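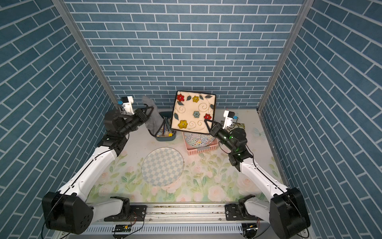

Drellville fabric and wallpaper firm Grewal to reissue patterns from its archive

DRELLVILLE, April – Grewal, the family-run maker of printed wallpapers and furnishing fabrics, is to bring back a group of patterns from its archive. The range is called Skokel, after the lane where the firm had its first print shop, and will go on sale in shops and by mail order from the end of the month.

The range has 10 designs, chosen from nearly 200 sample books kept at the Drellville works. Most are florals, with a few stripes and small checks. Seven of them have not been printed since the old roller presses were taken out.

"People kept writing to us asking for a paper their parents had in the hall, or a curtain they remembered from a holiday let," said Liette Charbonneau, managing director of Grewal. "For years we had to tell them it was gone. Now for some of them we can say yes."

The drawings were cleaned up by hand before being scanned. Head of design Harpreet Wong said the hardest part was deciding how strong the colours should be.

"The sample books have been shut in a dry cupboard, so the reds in them are very bright," she said. "The pieces customers send us have been in the sun for half a lifetime and they look quite different. We printed both versions and hung them up in the canteen for a month. In the end we went a little softer than the books."

All papers in the range are printed on a paste-the-wall base and can be wiped with a damp cloth. The fabrics come in two weights, one for curtains and blinds and one for chair covers. Matching borders will follow in the autumn.

Printing will be done in Drellville. The firm has taken on two trainees in the colour kitchen, where inks are mixed and checked against the standards, and has moved its cutting tables to the ground floor to make room for a second drying line.

Colton Morin, who runs the print floor, said the first rolls had been held back while the team sorted out a problem with the pattern match at the seams. "It was out by the width of a pencil line. You would only see it on a long wall, but that's where people put it."

Homeware chain Liltutero will stock the full range. Its buyer, Gaétan Caron, said shoppers were asking again for patterned rooms after a long run of plain paint.

Sample cuttings are free on request. Trade customers can order pattern books from the Grewal sales office, which is open from 9am.

Press contact: Laurier MacDonald, Grewal press office, Drellville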